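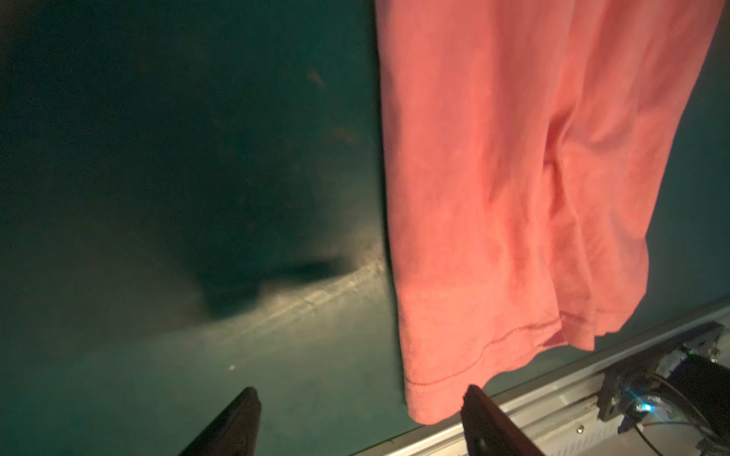
Flistby two-arm kit, reviewed by the robotics club

Our club has two goals: fold a T-shirt, and fold another one. The Flistby kit gets us partway to the first. It cost us $2,366 on the August sale, down from $2,597, and Nayara Damasceno still winces when she walks past it.

Assembly took three evenings. The rail and base plates went together without swearing. The cables did not. Route them loose enough for the elbows to move and they loop up over the grippers like bad hair, so budget for clips, which Flistby would like to sell you separately.

The grippers are the best part. They're flat black paddles, open wide, and they'll take the edge of a knit shirt if you bring them in low.

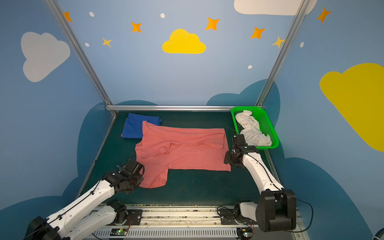 We teach by moving the arms through the fold ourselves and letting the software chew on it overnight. Emerson Barros has recorded 326 folds of the same pink shirt and now refuses to wear the color. Sleeves are the weak spot. A body fold comes out fine most of the time, but a sleeve that lands under the shirt stays there until a human loses patience.

The software is free and feels it. It forgets the right arm's calibration whenever you update, and the manual covers this in a paragraph that seems to be about a different robot. Christos Lambrakis rewrote our copy in pencil.

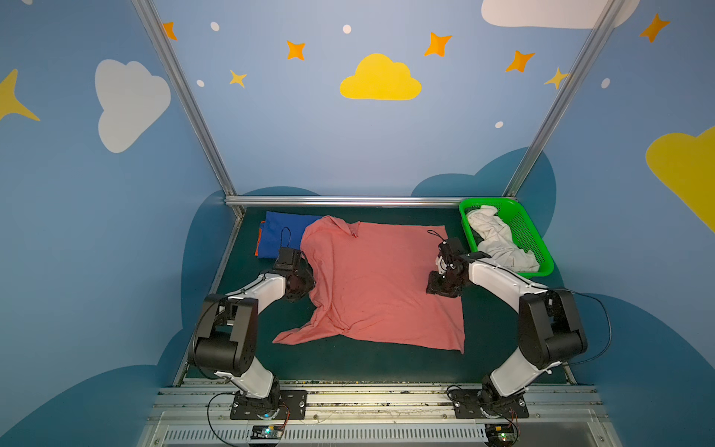 Should your club buy one?

If you have a patient teacher and a lot of laundry, yes. If your competition is next month, get something with wheels. Three and a half stars, and I'd go to four if they threw in the clips.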